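Garden Notes from Netetti Street
Print this page | E-mail this to a friend

So I finally did it! After years of scattering seeds like I was feeding chickens, I planned the vegetable beds on a grid this year, and I'm never going back. Clem Tomoana talked me into it over coffee in November, and Clem can be pretty persuasive when there's pie involved.

The idea is simple enough. You split the bed into squares, put one crop in each, and stop when the square is full. I have 38 squares (the corner by the hose is too soggy for anything but mint, and I'm not letting mint loose again). Carrots and radishes can share. Zucchini can't share with anybody, so give it plenty of room and stand back!

Blue tape makes a good grid indoors, too.

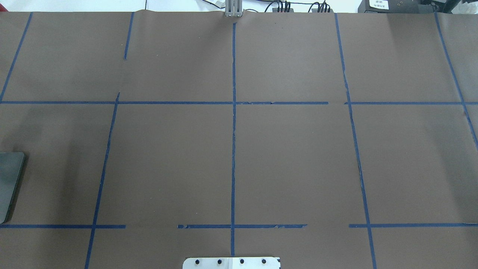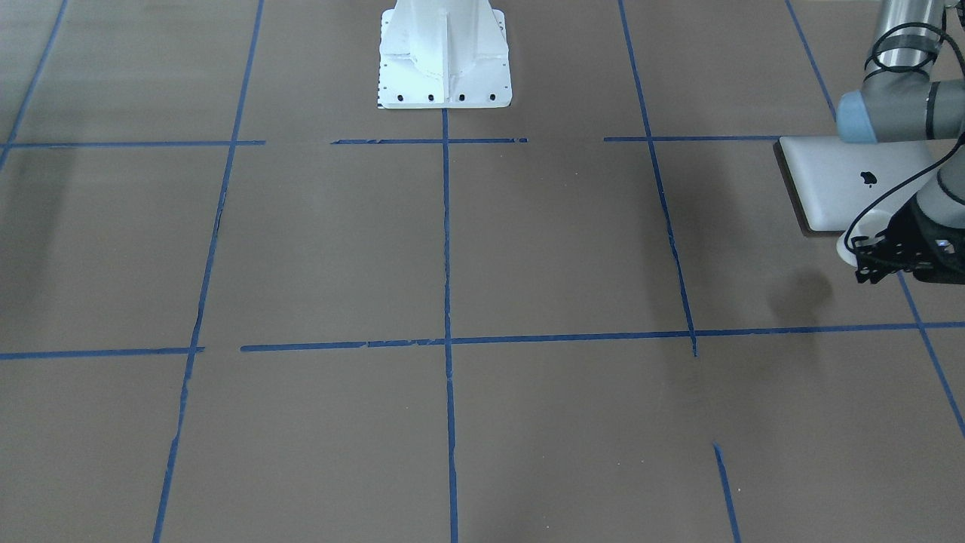
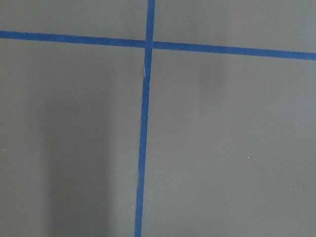
My first try at lettuce was a mess, I'll admit. I put it on the sunny side and it bolted in 2 weeks flat, all stalk and bitter as anything. The second planting went behind the beans and we've been eating salads ever since. If you want the slow kind, Famstead had seed packets by the register last time I stopped in – ask for the leafy one with the red edges, I forget the name.

I still have way too many tomato seedlings, so please come take some. They're on the porch in yogurt cups, and I'd like the cups back.

E-mail this to a friend | Print this page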